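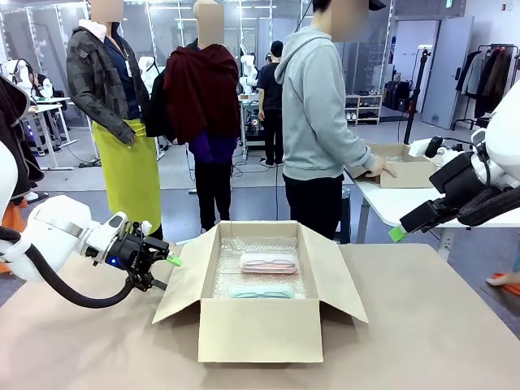

Projektbericht: Kann der Roboter schon Päckchen packen?

Eigentlich wollte ich in meinem Semesterprojekt was mit Wäsche machen, aber Falten ist echt fies, also bin ich beim Verpacken gelandet (auch so ein Job, den im Lager keiner liebt!). Zwei Arme, ein Karton, Luftpolsterfolie, Brillenetuis rein, Klappen zu. Klingt easy, oder?

Im April habe ich bei Hammont 20 Durchläufe mitgeschrieben. Das Greifen der Etuis lief erstaunlich gut, da war ich richtig baff. Die Folie dagegen – puh! Die rutscht, knistert, klebt an sich selbst, und beim Zuklappen kommen sich die Arme gern in die Quere. Trainiert wurde übrigens mit 1.947 Aufnahmen, und trotzdem brauchte ein Karton im Schnitt 2 Minuten. Ich schaffe das deutlich schneller, auch müde.

Mein Stand also: fürs Einlegen ja, fürs Zumachen noch nicht. Als Nächstes probiere ich Seidenpapier statt Folie aus.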